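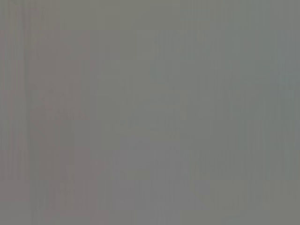 Why does my nightly import stop at 1000 rows when the source table has far more than that, and why is there no error in the log? A reader left that under my December post on syncing Gedeck with an outside order system, and the answer is too long for the comment box.

The Gedeck query endpoint returns one page per call. The default page size is 1000, which is also the maximum. If more rows exist, the response carries a cursor field. The Flanier connector reads that field only when "Follow cursor" is turned on in the job settings, and it ships turned off. A job that stops after the first page counts as a success, so the log stays clean.

Two changes fix it:

Turn on "Follow cursor" under Job, Source, Advanced.
Set the sort to record ID, ascending. With the default sort (last modified), a record edited during the run can move between pages and get skipped or loaded twice.

Watch the call quota afterward. My own job for the Tarenberg account went from one call a night to 18, still well under the limit — but it shares that limit with the reporting sync, so I moved the start time back by 2 hours.

Rows missed on earlier nights will not come back on their own. Clear the saved checkpoint and run a full load once. Match on the external ID, or you will get duplicates.

I have not tested any of this on the Yokoyama build of the connector. The settings page is laid out differently there.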